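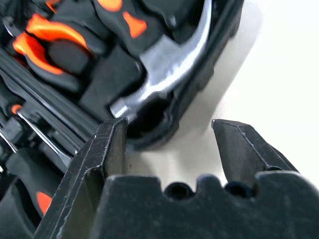
How to put a household tool case in order and keep it so

904 views · 9 comments · 4 shares

In our apartment in Mernbridge we had for many years one drawer where all the tools lived together with batteries, string and old keys. When I needed a screwdriver, I was searching longer than I was repairing. Then I bought a molded case, the kind where every tool has its own bed in the plastic, and I thought the problem was solved. It was not solved. After one month half of the tools were again in the drawer. So I write down the method which I use now. It takes one evening and you need only a table, a dry cloth and good light.

Step 1. Clear a table and open the case completely

Lay the case flat, so that both halves rest on the table. If you hold the lid with one hand and work with the other, small pieces will fall out. Put the side with the handle toward you. My case opens always the same way, and I learned where each thing belongs much faster after I stopped turning it.

Step 2. Take everything out

Take out all the tools, also the ones which are already in the right place. Crumbs of plaster and sawdust collect in the molded beds, and after some time the tool does not sit deep enough. Turn the empty case over a newspaper and knock on the back. Wipe the corners with the cloth.

Step 3. Begin with the biggest and heaviest

The hammer goes first. It needs the longest bed and it has only one correct direction, so it is a good starting point for the rest. Pliers come next, then the tape measure. In a case that opens flat, with a lid half and a base half, it is practical to keep these three together in the lid: tape measure in the upper left, pliers lying across the middle, and the hammer with its head at the right end. Press each tool until it holds by itself. If the hammer moves when you lift the lid a little, take it out and look if the head is turned the wrong way.

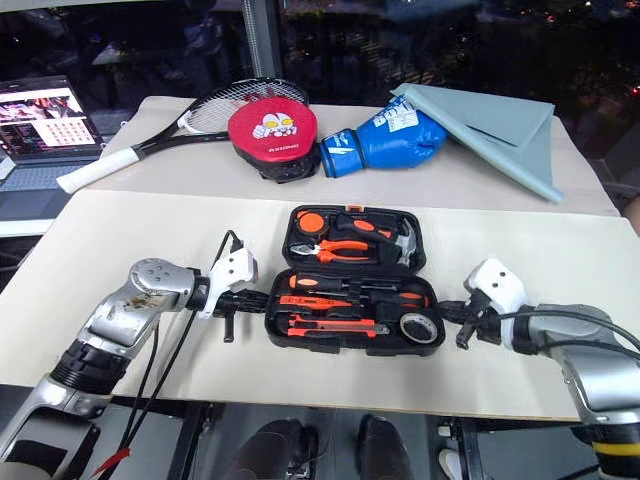

Step 4. Give the other things their own place

A tool case is for tools, and most disorder begins when we use the same table for everything. In our home the sports bag is emptied in the same room, and then a small screw can disappear into a glove for weeks. Now I divide the table. A racket, a boxing glove, a focus mitt and a folded cloth can stay on the rear part, and the open toolbox has the front part for itself. You do not need to carry everything away — only keep a clear line between the two groups.

Step 5. Fill the small places

Sort the small parts by size before you put them in. Pieces which have no bed should not go loose into the case. I keep them in a flat tin from Zotenov, which stays on the shelf beside it.

Step 6. Close slowly

Lift the lid half way and wait. If something slides, open again and correct it. Do not push the lid with force, the latches on my first case broke from this.

I repeat the whole thing in June and again before winter. In between I only look for empty beds when I close the case.

12 shares · Leave a comment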